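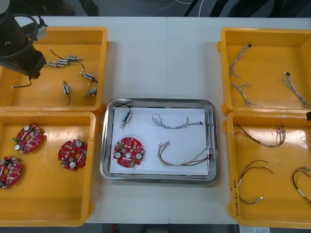
Chapter 7
Parts Presentation and Kitting for Small Assemblies

7.1 Scope

A kit is the set of parts needed for one assembly, gathered in one container before work begins. This chapter covers kitting at the bench, where small motors and circuit boards are drawn from open bins into a lined tray. Batches of up to 200 kits are assumed; larger runs are treated in Chapter 8.

7.2 Bench layout

Each bin holds one part type. Bins stand on both sides of the kit tray – never behind it – and keep their positions for the whole batch.

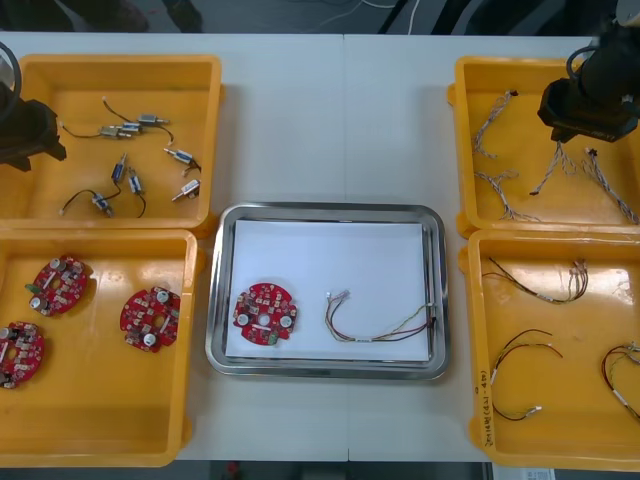

Motors with attached leads require wider spacing than boards, as the leads tangle when parts are piled. Boards are laid flat and handled by the rim. The paper liner is replaced when marked or creased.

Varela and Foley treat bin depth separately (see Further Reading).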